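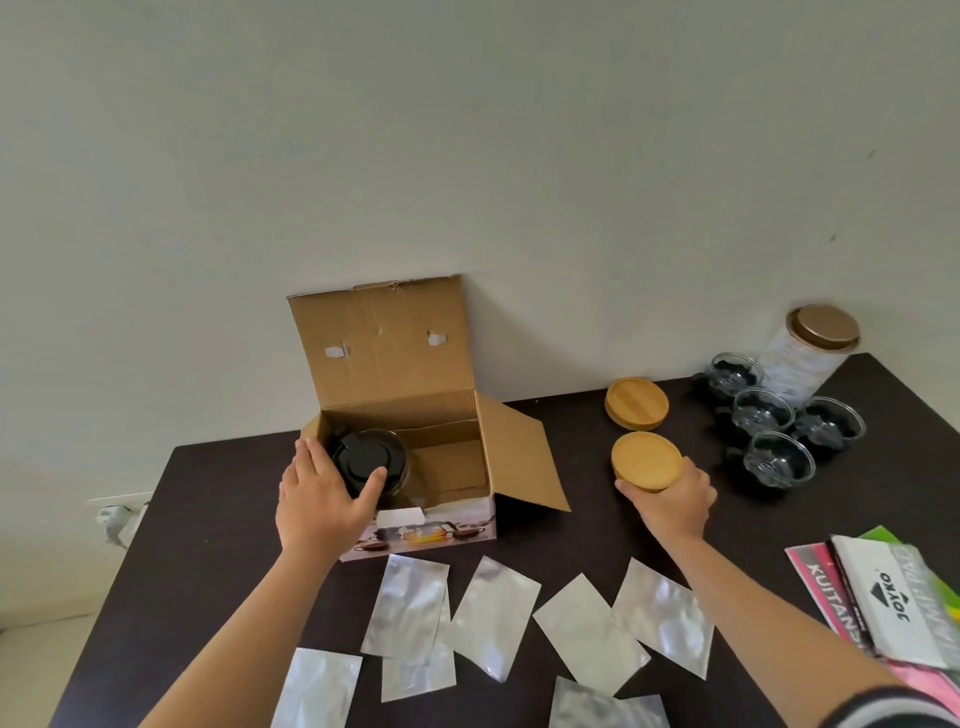 Teapot box task, one hand on the pot lid and one on a bamboo lid

Packing demos: by hand or by remote?

kettlebrain
Posted Wednesday, November 8, 2023

I'm trying to teach our two-arm setup to pack and unpack a tea set. So far I have 224 demos done with bare hands, head camera only, and 89 done over the remote rig with the Tramia controllers. The hand ones look lovely. The remote ones look like two crabs arguing over a shoebox. My boss would like to know which kind we're making more of, and so would I.

slowgripper

Remote, every time. The arm can only do what the arm can do. Your fingers spread over that teapot lid and sort of negotiate with it. Ours have two fingers and no diplomacy. Train on hands and the policy learns to want things it can't have.

oxbow_77

Disagree. We did 2510 hand demos on the Bronlow project before anyone touched a controller, then topped up with a small remote set. It learned where to go from the hands and how to grab from the remote. Remote alone would have taken us to next December and I would have quit by Easter.

slowgripper

You also had Nijs doing your hand tracking, and a budget. Kettlebrain has a tea set.

kettlebrain

I have a tea set and a lot of foil sachets. Does anybody clear the loose stuff off the table? Mine stays out for most takes, cups and stationery included.

oxbow_77

Leave it, but move it between takes. If the sachets always sit in the same places your policy will decide they are part of the table.

More on the flap, which is where I'd worry:
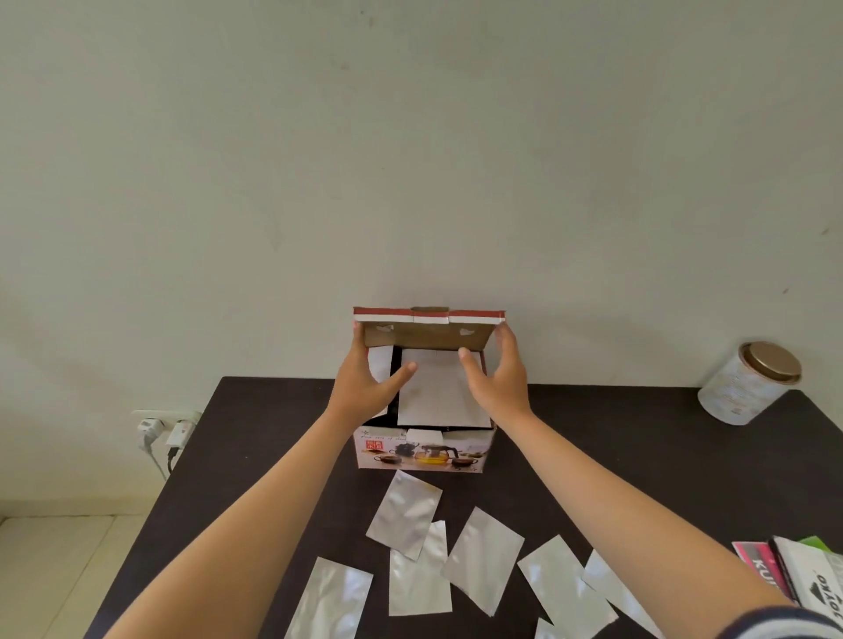

Re: Re: the flap

slowgripper

OK, the flap is a fair point against me. Two hands, thumbs in toward the opening, easy. I've tried holding a cardboard flap like that by remote and you can't feel when it starts to bend. I crushed 5 boxes in one afternoon — my supervisor kept one on her desk.

pelican_mode

Lurker here. Why not guide the arms by hand? Grab the wrist, push it through the motion, record the joints. We do it on a Givell and it's fine for lids.

oxbow_77

Fine for one arm. With two you need a second person, and then your own forearms are all over the camera view.

pelican_mode

They're all over it now.

kettlebrain

Rude but accurate. I'll do some 30 flap takes each way and post the numbers. If the remote ones end in pulp I'm billing slowgripper for cardboard.

slowgripper

Send the invoice to the crabs.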